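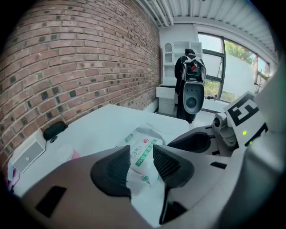 Should I seal the brick wall in my rented studio?

I just took a lease on a ground floor unit over on Beaulieu (646 square feet, big old brick wall down one side) and every morning there's fine red dust along the baseboard. I sweep it up and by Wednesday it's back! The landlord says I can put whatever I like on it. A guy at the paint store pushed a gallon of Grurkholm masonry sealer at me for 29 bucks. Do I need it, or am I about to make a mess? 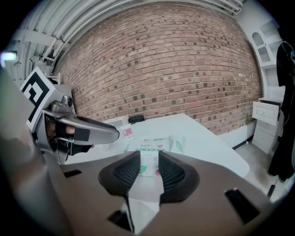
Trevor Cloutier
Don't seal it yet. Find out where the dust is coming from first – old mortar gets sandy, and a sealer over sandy mortar just peels. Mine is reddish-brown brick with darker speckled ones scattered through it, and the dark ones never shed a thing. Rub a dry hand over the joints. If grit comes off, get them repointed with a lime mix. 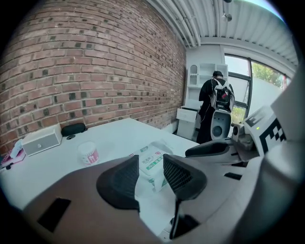

I paid 400 for a patch near the door and did the rest myself over 18 evenings, radio on, very happy. After that I vacuumed with a soft brush and left the wall bare. Is yours an outside wall? If so I'd stay away from anything glossy, it needs to breathe.

Ralwood
just paint it white, looks bigger

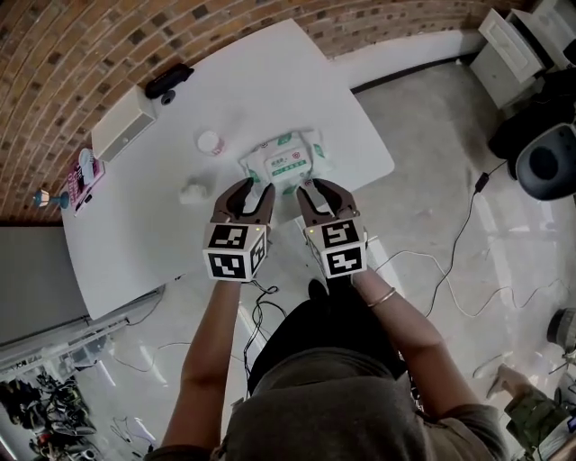

Tevosow
Please don't paint it, you'll never get it off again. Agree with Trevor on the joints. If you still want a sealer afterward, get a breathable matte one and try it low down in a corner for a week or two. Mine went a shade darker and I'm still kind of annoyed.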